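Talks & Notes | Home Robotics | Safety track

Print this page | E-mail this page

Speaker notes: The Gravgate pinch fault, and what we changed

Slide 1. Title

Say which team I'm from (Clora, laundry and bedroom tasks). Talk is 20 minutes, questions after. The fault we are talking about happened on the Tirkis arm at our Gravgate flat in October. There were no serious injuries. One person had a bruised finger and a cardigan was ruined. Say this early so people aren't waiting for something worse.

Slide 2. What the system was meant to do

The job was picking up clothes from a bed and folding them. The arm learns from people doing the same job with a hand-held gripper. The hand-held one and the one on the arm have the same fingers and the same pads. The hand-held one closes when you squeeze it and opens when you let go. The one on the arm has a motor, and the motor was where we had the trouble.

Don't spend long here. Most of the room will know this part.

Slide 3. What happened

Thursday, late morning. The arm was on its 218th pick since the last restart. It took hold of a cardigan by the front edge, lifted it, and should have let go over the folding area. It kept hold. The controller sent the open command, got no change in finger position, and sent it again. After the third try it went into the recovery routine, and recovery began with a full close to find the zero point.

So we had a gripper with wool in its fingers, closing at full force. The operator saw the cardigan being held and reached in to free it. The fingers shifted as the wool slipped and caught the end of the operator's index finger against the pad.

The operator pressed the stop button with the other hand. The motor brake then came on, as it was designed to, and kept the fingers where they were. It took 50 seconds to get the finger out, using the release screw on the back of the housing. The hex key for that screw was in a drawer in the next room.

Pause here. Let people think about the drawer.

Slide 4. Why it held on

Two causes, and we needed both to get the fault.

First, fibres. Loose wool had worked its way into the joint behind the left finger. When we took it apart there was a felted plug wrapped on the pin. It was enough to stop the finger opening past a certain point, but closing was still free. Our daily check was to close the gripper on a test block and read the force. It passed every day. We never checked opening against a load.

Second, the software treated "fingers not moving" as a lost position. It had no idea of a jam. With a lost position, going to full close is a fair thing to do, provided there is nothing between the fingers. We had assumed there never would be.

Slide 5. Knitwear
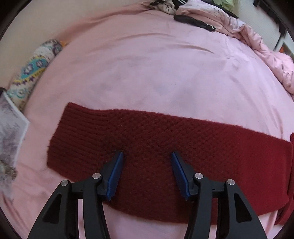 Knitwear was a small share of the clothes we had in the flat, and it made nearly all the fluff. T-shirts and sheets shed very little by comparison. When we went back through the logs, the opening time on the Tirkis gripper had crept up over the two weeks after we added jumpers and cardigans to the task. It was there in the data. We had an alarm on closing time and none on opening time.

The other thing about knits is how they are picked up. On a flat cotton sheet the fingers pinch a small fold and that's it. A knit gives, so the pads drag a bit before they grip, and each drag pulls fibre loose. The people using the hand-held gripper did this too, and the arm copied them. It isn't bad technique. It does mean the joints need cleaning more often than we had planned for.

If someone asks whether the hand-held grippers had the same build-up: yes, there was fluff in those as well. It didn't matter in the same way, as a person feels the stiffness in the trigger and stops to clean it.

Slide 6. Why the stop button didn't help

This is the part I most want people to take home, so go slowly.

The stop button cut motor power and put the brake on. For the arm joints that is correct, as you don't want the arm to drop. For the fingers it meant that whatever was trapped stayed trapped. Our risk sheet listed "gripper drops item on stop" as a hazard and we had designed against it. The item was only ever going to be a sock or a shirt. Dropping it would have done no harm at all.

We had copied that line of the risk sheet from an older project, Dương, where the gripper carried glass jars. It was right for jars. It was carried over without a review, and I was one of the people who signed it.

Slide 7. What we changed

Go through these quickly, they are on the handout.

- Stop now holds the arm and frees the fingers. A light spring opens them when power goes.
- Recovery no longer closes first. It tries to open, and if the fingers don't move it stops and calls the operator.
- Closing force during recovery is limited to 6 newtons.
- Opening time is logged on every pick and has its own alarm.
- A soft cover goes over each joint. Covers come off and are cleaned at the end of each shift.
- The hex key is on a cord on the arm base.
- Operators press stop before reaching in, every time. That was already the rule, but it was on page four of a sheet that people read once.

Slide 8. What we haven't fixed

The covers wear through at the fold. We are on the second design and it is better but not good. Mohair still gets past it, and for now mohair is off the list of items.

The opening alarm goes off too often on cold mornings when the grease is stiff. Operators have started clearing it without looking. We know where that leads, so the limit is being reset by temperature. Not finished yet.

We also haven't tested the spring release with thick items such as a folded towel jammed right into the fingers. The test is planned for the Gravgate flat next month.

Slide 9. Questions

Likely ones:

Did you report it? Yes, internally the same day, and to the arm supplier with the log file.

Did you throw away the data from those two weeks? We kept it, but marked the picks where opening was slow. They are left out of training.

Why not use a different pad? We tried a smoother one. It shed less wool and dropped more clothes. Have the spare pads in my bag in case anyone wants to handle them.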